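Trurneo hand controller
For teaching a simulated or bench-mounted arm by remote control

I've been building these controllers in Hunport for a while now, and the question I get most is still the simplest one: what's it for? Well, you hold it, you move your hand, and the arm on your screen (or on your bench, if you've got one) moves with you. Squeeze the trigger and the gripper closes. Do a job start to finish and the software saves it as a demo, which you can play back, trim or feed to whatever learning code you like.

Most of my customers start in simulation, and I think that's the smart way to go. Nothing gets broken, and you can reset the room as often as you want! The Cilwood room pack comes with the controller at no extra cost - furniture, ornaments, plants, all the everyday clutter that makes picking something up harder than it sounds.
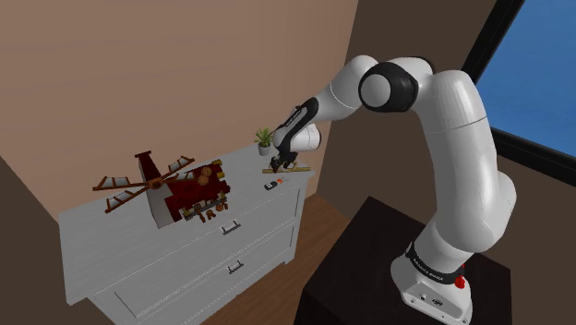 Thin, flat things are the real test. A chunky block will forgive a sloppy approach, but with something slim you want to come straight down, slow right up near the surface and close gently. I put a fine mode on the thumb button for exactly that. Hold it and your hand movements get scaled down, so a big wobble at your end becomes a tiny one at the gripper. Ximeng Cai, who tests every batch for me, leaves it on nearly the whole time. I'm lazier and only use it for the last bit.

A few practical bits:

Model: 1421
Replaces: the 1337 (old docks still fit)
Connection: USB cable, or wireless with the dock
Battery: 30 hours
In the box: controller, dock, 2 wrist straps, cable
Colour: grey

Left-handers, you're covered - there's a mirror setting in the first menu, thanks to Fotini Giannakopoulos, who nagged me about it until I gave in.

My advice for your first afternoon is to record the same short grasp over and over, starting from a slightly different spot each time, and bin any take where you got stuck. Then try a longer job. If the arm drifts when you're holding still, centre the controller again from the dock menu.

Orders placed before noon go out the same day, except Monday, when I'm in the workshop. Spare straps and docks are on the parts page.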